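Can machines do the chores yet
Speaker notes, Flonville session, November

Slide 1. Title
Skip the bio. Ask how many people in the room folded something this week, then move on.

Slide 2. The question
"Yet" needs a definition. For this talk a chore is done when the operator sets it up once, leaves, and returns to an acceptable result. Partial completion counts as not done. Most demo clips fail on the word "leaves."

Slide 3. Shop floor first
Penrose line: bin picking of molded caps, one part type, fixed lighting. 1,000 picks per unattended run is routine. Stops are mostly nested caps. The Prisetti cell does deburring on a fixture and has the same profile. Both work because the part is rigid and the fixture removes most of the uncertainty. Mention cost only if asked.

Slide 4. What changes at home
No fixture. Lighting varies by hour. The object set is open. Soft goods have no fixed shape, so a pose estimate of the type used at Penrose does not apply. Do not say "infinite degrees of freedom." Somebody always objects, and they are right to.

Slide 5. Laundry as test case
Break the job into 3 stages: separate one item from the pile, spread it, fold it. Separation is close to usable. Folding from a flat start is close to usable. Spreading is where the time goes. Typical failure is a grasp on two layers when one was wanted. Second most common is a sleeve trapped under the body of the shirt.

Slide 6. Clident trial
205 attempts on short-sleeve shirts, starting crumpled. Scored on final outline only. I do not quote a success rate, as the scoring rule was revised partway through and the two halves cannot be pooled. What can be said: attempts that began at a corner or hem ended sooner than attempts that began mid-panel. Pause here, this is the result people write down.

Slide 7. Work at hand
Leave up for a full minute. Point out the fold running diagonally across the shirt and the raised corner. Ask the room where the second grasp should go. Expect disagreement between hem and sleeve. 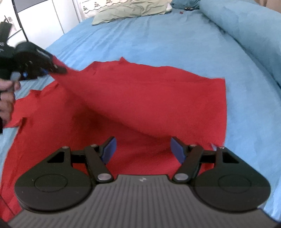

Red T-shirt on a light blue sheet, one corner held up.

Slide 8. How much data
3,000 recorded folds is a reasonable start for one garment type on one surface. Change the surface and performance drops. A bed is harder than a table: the sheet wrinkles and can be picked up with the shirt.

Slide 9. Answer
Shop floor, rigid parts, fixtured: yes. Shop floor, cable and fabric: some cells, with an attendant. Household: single stages under supervision. By the slide 2 definition, no.

Backup slides: gripper pad wear, Penrose stop log, revised Clident scoring sheet. If time is short, drop slide 8 and go to questions.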